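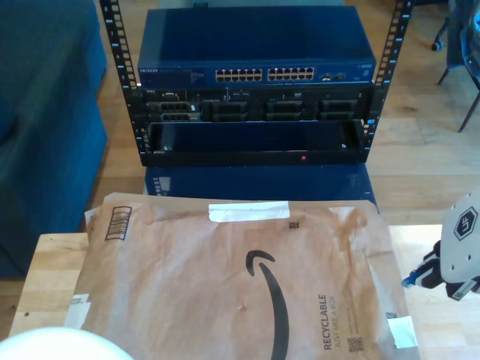
Irkdale open day: the network room

I went to the Irkdale open day in March mainly for the network room, which the flyer called "the beating heart of the building." I have been to a lot of beating hearts. Most of them are a cupboard with a fan in it.

It took 16 minutes to get from the front desk to the right corridor, past the Geddes stand, where they wanted my email address in exchange for a pen. I kept my email address. Tours ran in groups of 6 and ours left late.

The rack is small. I had pictured a wall of cabinets, and what they have is a compact black open frame, the kind with square holes all the way up the rails. At the top is a blue Netgear switch with twenty-four ports and two more off to the right for the uplinks. Under that is a Dell server with three dark drive bays side by side. Then comes a shelf with nothing on it, and the whole lot sits on a blue metal box.

We were told this setup could serve 621 users. Twenty-four ports, 621 users. I asked how, and was told "wireless, mostly," and then that the bigger numbers were handled at Drillow, on another site that wasn't part of the tour. So the heart of the building is possibly in a different building. Nobody else in the group seemed bothered.

I also asked about the empty shelf. It's for growth. I have worked in three offices with a shelf for growth, and in every one it ended up holding somebody's lunch. Here at least it was clear, apart from a little red light near the front lip. I asked what the light meant and got two different answers from two different guides.

To be fair to them, an open frame is a decent choice for showing people around. You can see what is bolted to what, and you don't have to take anyone's word for it. I would still want to know what they do about dust and about visitors' elbows. The answer to the first was "we wipe it down." The second got a laugh.

The table by the rack was light wood, with a big padded Amazon mailer lying flat on it. I would have liked a wiring diagram there, or even a sheet saying which port goes where. There was supposed to be a handout from Flurken, who did the installation, but they had run out before our group came through.

Coffee was included and was fine. Parking was free if you got there before 10, and I didn't. If you only want to see the rack, skip the welcome talk, it covers the same ground with slides and runs long. I have written to ask for the Flurken handout and will add it to this page if they send it.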